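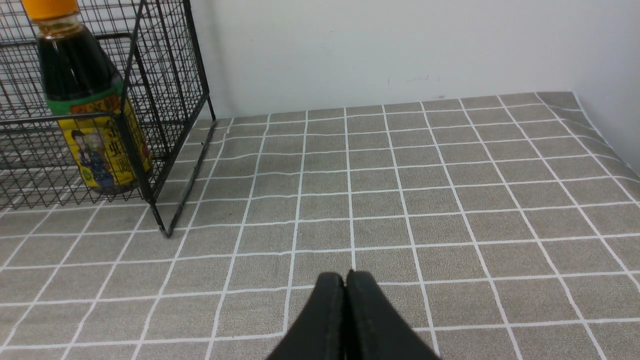 Fingers closed, nothing in them. Sauce bottle in the wire rack on the left.

Wamosness Shop & Home Forum > Automation > Can anything put the groceries away yet?

benchdog_ray
Posted 3/16/24

Starting a new thread so I stop derailing the vacuum one. Every few weeks somebody in there tells me household robots are two years out. They said that when I bought my first house. So I want to talk about one boring chore, bottles in a rack, the kind you keep next to a stove.

My position is that it can't be done in a kitchen that people use. Maybe on a table with a grid cloth and a blank wall behind it, and I'll believe that when I see a whole afternoon of it with no cuts. Somebody change my mind.

tortuga_mills
Bottles are easy, Ray. They're round, they stand up, they don't squish much. We have an arm at work (Condunen, the small one) that moves bottles from a belt to a tray all shift long. I stopped noticing it months ago.

benchdog_ray
Same bottle every time?

tortuga_mills
Same family of bottle, yeah.

benchdog_ray
Coming from the same place, going to the same place, lights never change. I have no quarrel with that. A vending machine does half of it.

pepperhead
Look at the rack though. That's black wire mesh with the bottle behind it. I worked two years on a depth camera line at Quintero and thin wire was what everybody dreaded. The camera gets a bit of wire, a bit of bottle, a bit of wall, and it has to decide which is which. Dark sauce in clear plastic doesn't help either. A five-year-old sorts that out without thinking.

sunnyside_up
You people are so gloomy! My mother has bad hands and can't grip a cap some mornings. If a machine could hand her the soy sauce and put it back slowly and clumsily, she'd be thrilled. It doesn't have to beat a five-year-old, it has to beat nobody being home.

benchdog_ray
That's fair, and I'd want it for her too. I just don't want her paying for it before it works. What does it do when it drops one? Glass and vinegar all over the floor is worse than no soy sauce.

tortuga_mills
So buy plastic.

pepperhead
Half the good stuff comes in glass. Same rack, seen from the front:
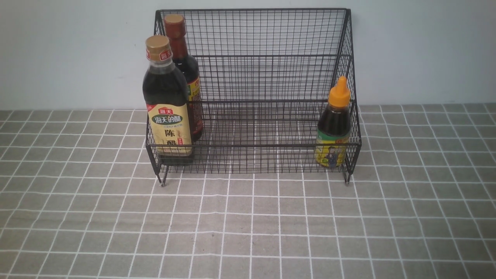 Re: Same rack, from the front

pepperhead
Take the vinegar with the gold cap. It's glass, it's tall, and there's an even taller one right behind it. Now ask for the back one. You have to lift the front one up and over that front tier, set it down somewhere sensible, get the other out without catching the back panel, then put the first one home. That's what a person does with one hand while holding a spoon in the other.

The squeeze bottle on the right is a different job again. Grab it too hard with the cap open and you've dressed the wall.

tortuga_mills
Or you slide the front one over into the middle. Plenty of room there. I think you're picking the hardest version of it on purpose.

pepperhead
I'm picking the version where somebody cooked last night.

fescobar
I run the kitchen at a retirement residence in Skoritthorpe, so I have a dog in this fight. Last September we sat through a sales pitch for an arm on a cart that was going to restock our condiment stations. It cost 600 a month on lease, plus 50 for the service plan. The demo was nice. Then I asked them to swap in our own bottles, the sticky ones, and the gentleman said those would have to be "onboarded." I have a teenager who onboards them for free.

I'm not against it. If it had managed our bottles I would have signed that day, because I lose staff hours to this stuff every week. Bring it back when it can handle sticky.

Fidelina Escobar

sunnyside_up
OK "onboarded" made me laugh. But Fidelina, would you take one that only did the clean bottles? Half the job?

fescobar
No. Then a person still has to walk over and do the others, and the walking over is the job.

benchdog_ray
Putting that on the wall of my shop.

tortuga_mills
I'll say this and go to bed. I've put in 400 hours next to that Condunen, and the first 50 were awful. It knocked over everything. It got better after people kept feeding it the cases it was bad at. I don't see why sauce bottles would be any different.

benchdog_ray
Were the people feeding it cases on the payroll?

tortuga_mills
Yes.

benchdog_ray
There's my problem with the kitchen version. I'd be the one on my knees with the paper towels, and I'd be paying the lease too.

lathe_for_dinner
Does anyone know if the grid on that cloth does anything for the cameras, or is it just a tablecloth? Asking because my wife saw it over my shoulder and wants one.

pepperhead
No idea. From here it looks like a tablecloth with some wrinkles in it.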